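4.2 Collecting demonstrations with the hand-held pair

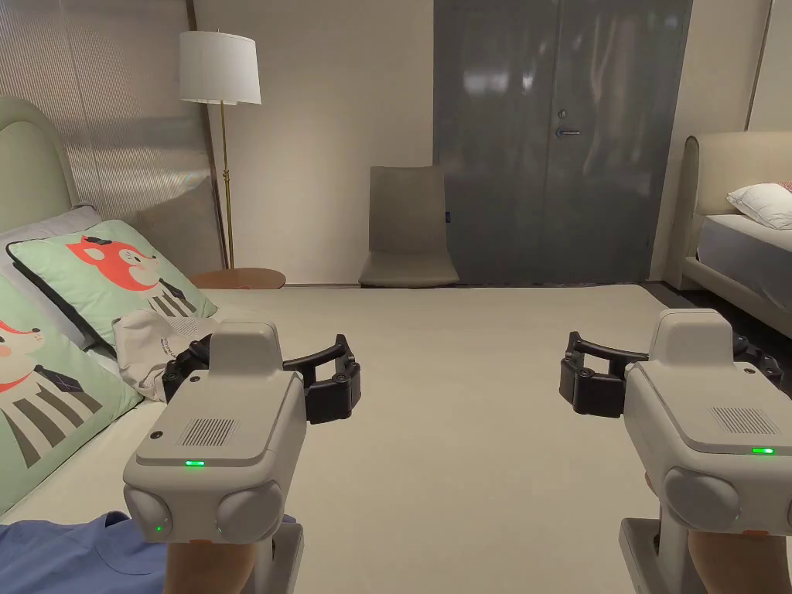
Figure 3. Operator's view during a bedroom demonstration. Both grippers open over the bed, one in each hand.

Two ways of showing the task were tried. In the first the operator sat at the leader arms and drove the follower arms by remote control, as in Section 3. In the second, the operator stood at the bed and did the job with a gripper in each hand (Figure 3). Same folding task in both. Same written instructions, one page, read out once before the first attempt and not again.

Bedrooms turned out harder than the kitchens of the earlier Drandetden study. Large flat areas, few edges. The bed surface in Figure 3 is a fair case -- plain beige, nearly featureless, and it fills the middle of the view. Tracking has to lean on whatever stands further back: the lamp, the chair, the door. The door in this room is dark and glossy and shows reflections of the room light, which we flagged in the room notes as a likely source of bad matches. Cushions with strong prints are the opposite case and we left them where they were. No markers were added to any room. We did consider it, Rinaldi used printed tags on the headboards, but tags have to come down again and people do not want them in a room they sleep in.

Operators began each demonstration with both hands forward and the jaws wide open, held still until the start tone. This start pose matters more than we first thought. In the pilot we let people start how they liked and a good part of the early trajectories could not be lined up with one another, left hand high, right hand by the hip, that sort of thing. Pilot data is not used anywhere below.

After the tone: reach, close, lift, fold, release, back to the open pose. A second tone to end. If an item was dropped the operator picked it up and carried on. Drops were kept in the data and labelled. An attempt was thrown away only when tracking was lost on either hand for long enough that the gap could not be filled from the other sensors, or when the operator asked for it to be thrown away (this happened, mostly in the first session, mostly out of embarassment).

We recorded 854 demonstrations by hand and 300 by remote control. The split was not planned. Remote control needs the arms carried in, clamped and calibrated, and one of the flats in the Dodell building had a stair the base would not go up. The hand-held set needs a charged pair and a person. So the two sets are uneven and all comparisons in Section 5 use a matched subset, 300 against 300, drawn by item type and room.

26 operators took part. 16 had never used either method. New operators were given one practice item, not recorded, and then went straight in. One observation from the sessions which we cannot back up with numbers: people holding the grippers stop looking at them quite early and look at the cloth. At the leader arms they kept checking the arms.

Handedness. Ignored at first, then not. Left-handed operators tend to pin with the right and pull with the left, so the fold runs the other way across the bed. Both directions are in the training set. We tried mirroring the right-handed data to make up the shortfall and dropped it, the mirrored rooms confused the background features (see Appendix C).

Fatigue is a real limit. The weight sits out past the wrist and the start pose, arms forward, is the worst part of it. Sessions were capped and operators could put the pair down on the bed between attempts provided the tracking was paused first. Some forgot to pause. Those segments were trimmed by hand by A. Greco, who also did the drop labels, so there is one labeller throughout and no agreement score to report.

Soft items only in this section. The Petside blankets, which shed and are thicker than anything else in the set, are treated separately in 4.4 -- the jaws close on them diferently and the width signal is not comparable.

Clutter was left as found, apart from anything breakable or private. Pillows and cushions stayed on the beds. We think this is the right choice for a policy that is meant to run in lived-in rooms, but it does mean the item to be folded is not always the only cloth in view, and the start frame alone may not tell you which one is meant. The item label is therefore passed in as text with every demonstration, in both sets.

Known gaps: very little night-time data, no bunk beds, and only a few rooms recorded after December, when the jaw pads were changed. We did not re-record with the new pads. The effect of the change is looked at briefly in 5.3.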